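Poser un processeur avec le kit Lorow : mon pas-à-pas après un mois d'essai

On m'a prêté le kit d'assemblage Lorow en octobre, et depuis je reçois toujours la même question : est-ce que ça sait vraiment manipuler un processeur sans tout casser ? Alors je vous montre comment je m'y prends, avec mes réglages et mes petites rages (il y en a).

Pour situer : le kit comprend la pince, la caméra de poignet, le logiciel Jasten et un gabarit de carte mère tout gris pour s'entraîner. Il faut fournir le bras et le boîtier de PC. Comptez environ 38 minutes pour la première mise en route, câblage compris.

1. Commencer sur le gabarit

Résistez à l'envie d'attaquer direct une vraie carte ! J'ai passé mes premières soirées sur le gabarit, et je ne regrette pas. Dans Jasten, ouvrez « Approche », choisissez la vitesse 7 et amenez la pince devant la carte en mode guidé, à la main. Arrêtez-vous dès que le bout du doigt et le socket sont tous les deux bien visibles dans le retour caméra, puis enregistrez le point.

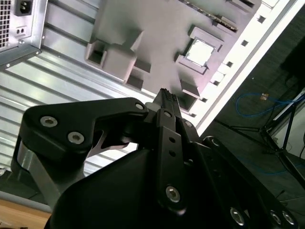
La pince devant le gabarit, vue depuis la caméra de poignet.

Si le socket part dans un coin de l'écran, ne corrigez pas en tournant le poignet, vous allez vous embrouiller pour la suite. Reculez, recentrez, recommencez. C'est bête mais j'ai mis trois soirs à le comprendre.

2. Régler la prise

Là, on touche au point sensible. Le processeur se prend par les bords, un doigt de chaque côté, et jamais par la face des contacts. Dans « Serrage », le réglage d'usine est beaucoup trop costaud à mon goût : je suis descendue à 13 et je n'y touche plus. Fermez doucement, levez de quelques millimètres, attendez un peu. Si la puce pivote entre les doigts, reposez-la et reprenez-la plus près du milieu.

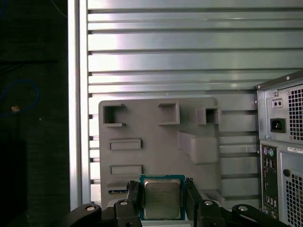

Processeur tenu par les bords, plaque métallique face à la caméra.

Une fois la prise validée, enregistrez-la sous un nom clair. Les miennes s'appelaient « test », « test2 » et « testbon », je vous laisse imaginer le bazar le vendredi suivant.

3. Passer sur une vraie carte

On garde les mêmes points, mais on refait l'approche de zéro, parce qu'un vrai boîtier, c'est plein de câbles ! Écartez-les du trajet avant de lancer quoi que ce soit, alimentation débranchée évidemment. Je repasse à la vitesse la plus basse et je garde la main près de l'arrêt d'urgence. Visez d'abord à côté du socket, vérifiez l'alignement à l'écran, et ensuite seulement décalez vers le processeur.

Le levier de verrouillage, je le manœuvre encore à la main. Jasten propose bien une séquence pour ça, mais je la trouve trop brusque et je n'ai pas envie de tordre des broches pour la beauté du geste.

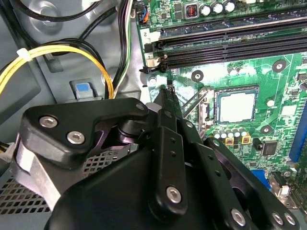
Mehwish Siddiqui : Merci pour le tuto ! Chez moi le serrage à 13 laissait glisser la puce, j'ai dû monter un peu. Par contre je confirme pour la séquence du levier, je l'ai désactivée au bout de deux essais. Est-ce que le kit garde les points quand on éteint le contrôleur ?

Oui Mehwish, les points restent, à condition de cliquer sur « Sauver le projet » et pas juste sur « Sauver ». Pour le serrage, regardez aussi l'usure des embouts, ça change pas mal de choses.

Côté prix, j'ai vu le kit à 434 euros sans le bras. Pour s'entraîner chez soi ou en atelier, je le trouve correct, surtout avec le gabarit fourni. La prochaine fois je m'attaque aux barrettes de mémoire, et j'ai déjà un peu peur pour les loquets.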